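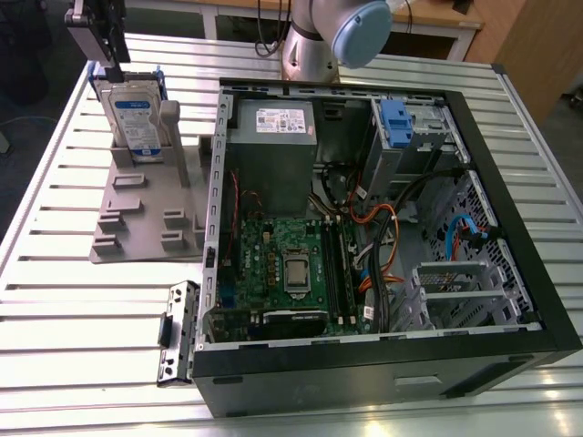
Stiltero Publishes Its Bench Rules for Robots That Take Computers Apart and Put Them Back Together

Free guide covers fixtures, grippers, stopping and logging for small shops working on desktop PCs

FOSTSIDE, April. My name is Kiều Quách and I run the bench group at Stiltero. I asked if I could write this release myself, and to my surprise they let me, so please forgive the tone (I have read a lot of press releases and I never once finished one happy).

The news is simple. Starting this month, anybody can download the Stiltero Bench Rules, a plain set of working rules for using a collaborative robot arm on desktop computers: pulling drives, seating drives, handling brackets and caddies, and generally working inside an open case without wrecking it. There are 18 rules. They fit on 11 printed pages, including the checklists, and they cost nothing.

We wrote them for ourselves first. Our shop in Fostside works on used desktops, and the arm does a good share of the drive handling. The machine safety side of that work is well covered by the published robot standards and by the manual that comes with your arm, and you should read both before you read us. What we could never find was the layer underneath, the everyday stuff. How do you lay the case down? Where does the drive wait? Who is allowed to reach in, and when? Every shop we talked to had its own answers, mostly living in one person's head, and ours were no better. So we started writing them down on a sheet taped to the wall, and the sheet grew, and then we had to buy a bigger binder!

What's in the rules

The guide is split into 5 sections: the table, the case, the part, the arm and the record. I'll give you a taste of each, and you can go read the rest.

The table comes first. We ask for a rigid work surface with the arm and the fixture both located against it, so that the position you taught in the morning is still the position after lunch. A slatted aluminum table is good for this and it's what we use. If you have to move the fixture, you re-teach. I know, I know, it looks like it went back to the same spot. Re-teach anyway.

The case section is the longest. Power cord out before the tower goes anywhere near the table, then hold the power button for a few seconds, then lay the tower on its side with the open face up. Side panel goes off the table completely, in a rack, never leaned on something. Cables are the big one in here. Factory cable runs are different in every tower, and a loop of power wires that sits flat in one machine will stand up like a weed in the next. Rule 7 says a person looks at the cable path and clears the approach by hand before the first cycle on every single unit. We argued over that rule for weeks, as it slows things down, and it stayed in. 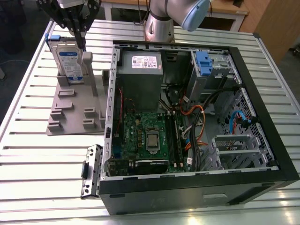
Can the arm start its cycle while somebody still has a hand in the case?

Only if your risk assessment for that exact job says so, and under our rules the default is that it waits. The person clears the case, steps back to the marked line and presses start. A collaborative arm is built to work near people, but that rating belongs to the whole setup, including the gripper and whatever the gripper is holding. The corner of a steel bracket is still the corner of a steel bracket at low speed.

That question comes up in every training session we run, by the way, so we put it in large type on the first page.

The part section is about what happens to a component once it's out of the computer, or before it goes in. For hard drives we say they wait in a fixture made for them, in the same orientation every time, with the caddy already fitted if the machine uses one. Grip on the sides, keep off the circuit board and the connectors, and lower the drive the last little bit slowly. Dropping a spinning-disk drive from even a small height is a lousy idea, and a gripper that opens early will do it for you with no expression on its face. We also ask shops to ground the fixture area and check it at the start of the shift. If your fixture is printed plastic, read the note on static in that section, which I rewrote more times than anything else in the guide. Plain plastic can hold a charge, and the note walks through what to do about it.

Then the arm. Speed limits inside the case, a separate and faster limit outside it, a force limit for insertion, and a rule that a failed insertion gets one retry and then a human. One! We used to allow more. All more retries ever gave us was a worse-looking connector. There's also a rule about the cables that run along the arm itself, because a hanging cable can snag on a case edge just as well as a finger can. Tie them, leave slack at the joints, and run the full path at crawl speed with somebody watching before you let it go.

The record is the shortest section and the one people skip, so please don't. Each unit gets a line: what went in, what came out, who cleared the cables, any stops and why. For drives we also want the serial number read before the move and matched after it. If your shop handles machines with customer data on them, you already know why that line matters when somebody calls.

How it was tested

Before we put the guide out, we asked two other shops to run it. Flivevix refurbishes office machines and has a setup a lot like ours. Sầm is a repair training workshop, where the people at the bench are mostly new to robots and pretty new to computers too. Both of them used the draft on real work for a full season and sent us notes, and the notes were blunt.

Flivevix told us our checklist assumed every case opens on the same side. Fair. It's fixed. They also pointed out that we had a rule for where the side panel goes and no rule at all for the small metal pieces, the brackets and retainers that come off along the way and end up lying next to the case.
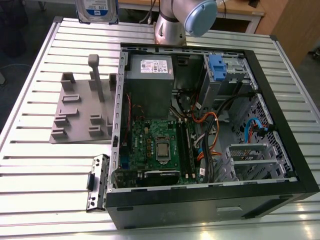 So there is now a rule for loose hardware, and it's a short one. Anything detached from the computer is either in a marked spot on the table that the arm's path is known to avoid, or it's off the table. Marked means taped or printed, something a stranger could point to. If a piece has to stay close to the case for the next step, it gets written into the job sheet, and the path is checked with the piece sitting there.

Sầm's notes went in another direction. Their trainees kept asking what to do after a stop, and our draft only said to "recover safely," which, okay, thanks a lot, past me. The published version has a proper recovery page. Leave the gripper closed if it's holding something. Look before you touch. Support the part with your hand before you release it. Move the arm straight up and out of the case in manual mode, and then inspect the connector before anybody thinks about pressing start again. Trainees also wanted to know whether they'd get in trouble for hitting the stop. The guide now says, in so many words, that a stop is never written up against the person who made it. I'm prouder of that line than of the force limits.

What the rules are not

They aren't a certification, and we don't hand out a badge or a sticker. Following them doesn't replace a risk assessment, your local workplace rules or the manufacturer's instructions, and where any of those are stricter than we are, they win. They also don't cover power supplies. We don't open power supply units on a robot bench, we don't think you should either, and the guide says so and moves on. Laptops are out as well for now. Batteries change the whole conversation and I'd want a lot more bench time before I put my name on anything.

Processor and cooler work is covered only lightly. We explain how to protect an exposed processor while the arm is doing something else in the same case (keep it out of the path, and never carry a part over it if there's any way around), but there are no rules yet for having the arm seat one. A few readers of the draft asked for them. Send me your notes if you're doing it, I'd love to see how you handle the socket lever.

Using and changing the guide

You can print the rules, translate them, cut out the ones that don't fit your shop and put your own name on the result. We only ask that you keep the version number on the page, so that when somebody writes to us about rule 11 we know which rule 11 they mean. Editable copies of the checklists come in the same download, along with a blank job sheet and the recovery page laid out large enough to hang on a wall.

We'll collect comments all the way through the summer and put out a revised version after that. Comments from people who stand at the bench all day are especially welcome, and they can be as messy as you like. A phone note is fine. The side-panel fix came to us as a single line with no punctuation.

We're also opening the Fostside shop for walk-throughs in the afternoons, starting at 2 p.m., for groups small enough to fit around one table. You'll see the rules in use on ordinary towers, and you can try clearing a cable path yourself and find out how many you miss (I still miss some). Please wear closed shoes, leave the dangly bracelets at home and write ahead so we can have a spot ready.

About Stiltero

Stiltero repairs and refurbishes desktop computers in Fostside and builds the fixtures and bench procedures it uses to do that work.

Press contact: Kiều Quách, bench group, Stiltero, Fostside. Review copies of the guide in print are available on request, and I answer the mail myself, usually in the morning before the arm is switched on.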